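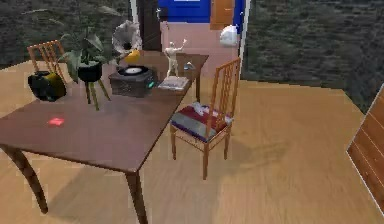
Nurnley Chores is a set of 736 simulated episodes for testing whether a mobile manipulator can do routine tidying in a furnished home. Each episode pairs a written instruction with a start state and a goal check. Tabletops are left the way people leave them: a red item lying alone near the front edge is an easy target, while the figurine standing between a record player and a stack of books or magazines has to survive whatever the arm does next to it.

Scope

Tasks cover clearing, carrying and trash removal. Cooking and laundry folding are out of scope for version 2. Most episodes require crossing between rooms, and navigation errors count against the run.

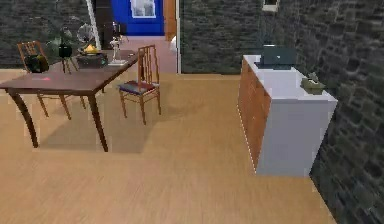 Chairs are not fixed. A policy may push one, but any contact above the force limit ends the episode. Each episode has a time limit of 20 minutes in simulated time.

Results so far

We ran three baseline policies. Brakar, the strongest, finished roughly half of the single-object tasks and very few of the multi-room ones. Dalsgaard planned better routes but dropped more objects. Soft items remain the weak point – a tied plastic bag gives the grasp planner little to work with except the knot.

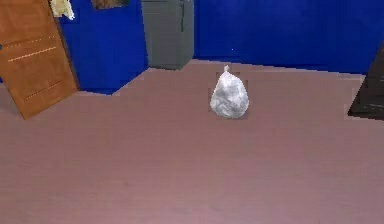 Known limitations

Cloth and bags use a simplified contact model. Scores should not be read as a forecast for real homes. Liquids are not modeled.

Maintenance

Maintained by Hafiz Hartono at Nunasex. Goal checks were last revised in June. Please include the episode ID and policy log when reporting a faulty check.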